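Celebrity comeback stories: who writes them?
Speaker notes, Sunday session, 38 minutes plus questions

1. Open cold

Read the Zeser headline aloud, slowly. "Fans in tears as singer returns." Wait. Ask which fans, and how many of them the reporter spoke to.

I went through the piece three times. One fan is quoted. She says the parking was bad.

2. The Rinska tour

Feranlow announced the comeback in July and called it a surprise. The hall had been booked since winter. Every entertainment site I checked ran the word "surprise" anyway, most of them in the first line.

Attendance: the release says 1,517. The hall seats 900. One night only. I wrote to the label and got back a press photo and a discount code.

Slow down on this next bit. Most people meet a story like Rinska's on a phone, between two other things, and they read the headline and maybe a caption. The label knows it. So do the editors.

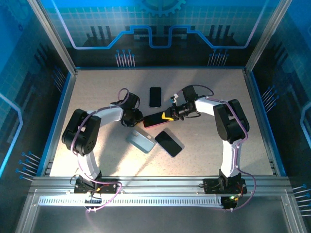 Ieva Petrauskas thinks I'm being too hard on the writers, who get 5 stories a shift and no time to call a venue, and she would like me to go after the people setting the shifts. Fair. I'd still say a seating chart takes a minute to look up.

Don't get drawn into whether Rinska can still sing. She can. Move on.

3. The family angle

Second half of any comeback: the kids, the new house, the "rare outing." Kontogiannis had four rare outings in one month, all with a photographer waiting — and all in the same coat. Let them laugh, then ask who phoned the photographer.

I can't prove it was his own office. Say so plainly. If somebody in the room has worked for a publicist, hand over the mike.
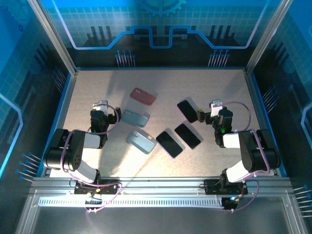 4. What to ask before you share

Who is quoted, and do they work for the star?
Does the number fit the room?
Is "sources say" doing all the lifting?

Skip the third one if time is short. Finish on the parking quote and take questions.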